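Sastside Home Forum

Search the forum: microwave dial worktop

Kitchen and Utility > Small appliances

Two-knob microwave on a pale worktop: what would you change?
Started March 9, 2021
14 replies, showing newest page | 3 shares | 4 min read

drenby_kitchens

I posted in May about doing up the small kitchen and got a lot of useful answers about worktops, so I'm back with the next part. The worktop is in. It's the pale grey-white one, the Vomska, and I'm happy with it. Now I'm trying to settle what lives on it for good.

First up is the microwave. It's a plain white one with two knobs and a push button, labels in Chinese. I don't need a display or twelve programmes. Upper knob for power, lower knob for time, button to open the door. 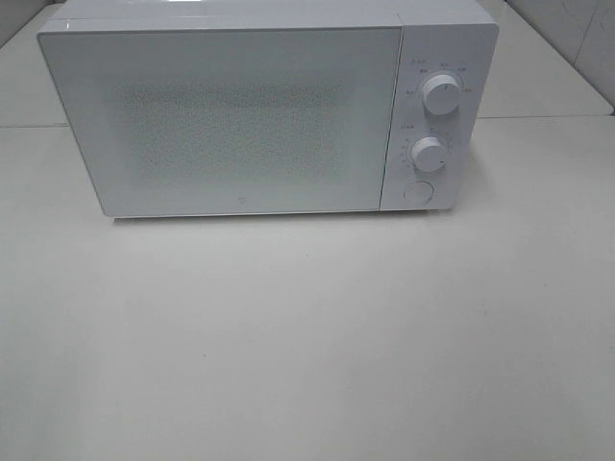
My questions are these. Is it worth putting it on a shelf to free up the worktop? Does anyone regret buying white? And for those with a dial timer, how do you manage short times? I mostly reheat single plates and I find it hard to set anything under a minute.

Budget for a shelf is 85 pounds including brackets.

oldpantry

Leave it on the worktop. We had ours on a shelf at shoulder height for years and lifting hot soup down from it was a daily nuisance. The space underneath ended up full of bread bags anyway.

On the short times, turn the dial well past where you want it, then bring it back to the mark. That's how the older clockwork ones were meant to be used and it was in the booklet with mine. If you only nudge it up to the first mark it may not catch properly.

tealeaf_10

I'd go the other way on the shelf. It depends how deep the worktop is. If it's a normal depth, a microwave takes all the useful room and you're left chopping on a strip at the front. Get it up off the surface, but no higher than your chest.

White is fine. It shows marks, so you wipe it. My last one was black and I didn't see the grease until I moved house.

drenby_kitchens

Thanks both. Depth is normal. I've been keeping the stretch of worktop I prepare food on as clear as I can, and I'd like it to stay that way whatever happens with the microwave. 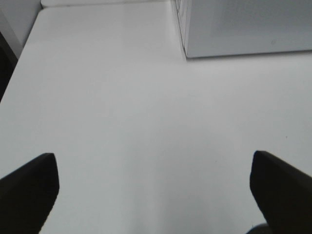
With a surface this pale I'm also wondering about stains. The fitter said to avoid leaving tea bags on it and that was all the advice I got. I've been using washing-up liquid and a soft cloth so far.

oldpantry

Tea and turmeric are the two to watch. Wipe turmeric up straight away and don't use a scouring cream on a matt finish, you'll end up with a shiny patch that never goes.

vdm_fan

I have the same sort of worktop from Van der Merwe and I've had no trouble with tea. Curry, yes. Beetroot comes off if you catch it the same evening.

About the microwave: which side does the door open? That matters more than shelf or no shelf. Mine opens to the left and the first kitchen I had it in, there was a wall on the left, so the door only went halfway and the plates wouldn't come out flat.

drenby_kitchens

Left as well. No wall on that side, so it opens all the way, and comes forward over the worktop. I've been letting my niece's play food stand in for dinner while I work out which plates fit. The pink one goes in with no bother. My big dinner plates are 3 cm too wide and knock against the sides when the turntable goes round.
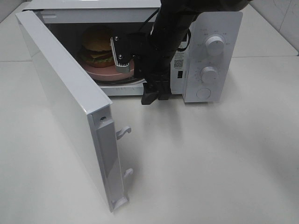
Door fully open, toy burger on the pink plate

vdm_fan

Then you need to leave the worktop in front of it free for the door to swing over. Put a kettle or a toaster there and you'll be moving it every time. I'd count that as part of the space the microwave takes up, which is a point for the shelf.

tealeaf_10

Agree with that. People measure the box and forget the door.

For plates, have you thought about just keeping one or two smaller ones for reheating? We keep ours in the cupboard right above. I wouldn't buy a bigger microwave for the sake of a dinner plate.

One thing though, please don't run it with the toy burger in.

drenby_kitchens

No, it's only for size. Real dinners get real plates.

bracket_and_plug

Coming in on the shelf question because I've put up a fair few. 85 is enough for the shelf and decent brackets, but what's the wall? If it's plasterboard you need to get into the studs. A microwave this size isn't very heavy but you're also pushing and pulling at it all day, and it's the pulling that works fixings loose.

Second thing is air. Look in the booklet for the gap it wants at the back, the sides and the top. Mine wants 10 cm above. A lot of people push them right up under a wall cupboard and then wonder why they cut out.

oldpantry

With a push button for the door you aren't pulling at it much, to be fair. You press and the door comes open by itself.

bracket_and_plug

You're pressing instead, so it slides back. Same problem. Rubber feet help a bit. I'd still want it into studs.

drenby_kitchens

It's plasterboard, and I don't know where the studs are on that wall. The booklet is in Chinese so I'll have to get the page about gaps translated. Good point about pushing the button. On the worktop it hasn't shifted so far.
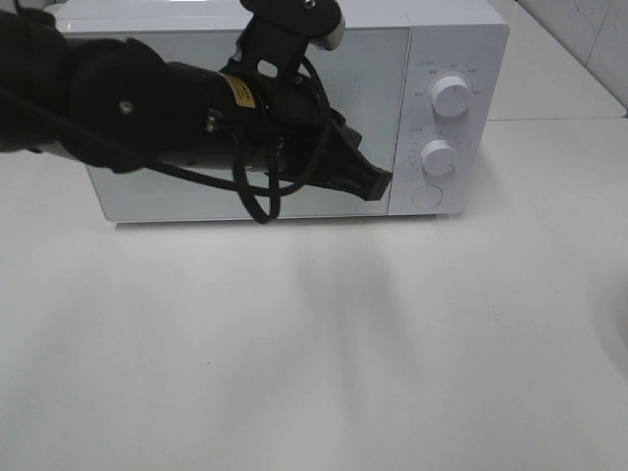 Door shut, knobs and push button on the right

tealeaf_10

Looks all right where it is. I still say shelf, but if you don't know the wall I'd hold off.

Do you know what the marks on the top knob mean? If not, heat a mug of water at each setting for the same time and write down how hot it gets. I did that with a cooker hob that had lost its numbers and stuck little labels on afterwards.

oldpantry

Use a paint pen if you do that, labels go brown at the corners.

vdm_fan

Labels are easier to take off if you get it wrong. I've got some on mine and they haven't gone brown.

drenby_kitchens

I'll try the mug of water tonight, and the trick with the timer. Decision for now is that it stays on the worktop and the toaster goes over by the bread bin, clear of the door. If I find the studs I'll come back to the shelf, and I'll post the measurements when I do.

bracket_and_plug

Post a photo of the wall as well, and say where the sockets are. Cable runs usually go straight up or down from them, so keep your drill clear of that.

3 people are following this thread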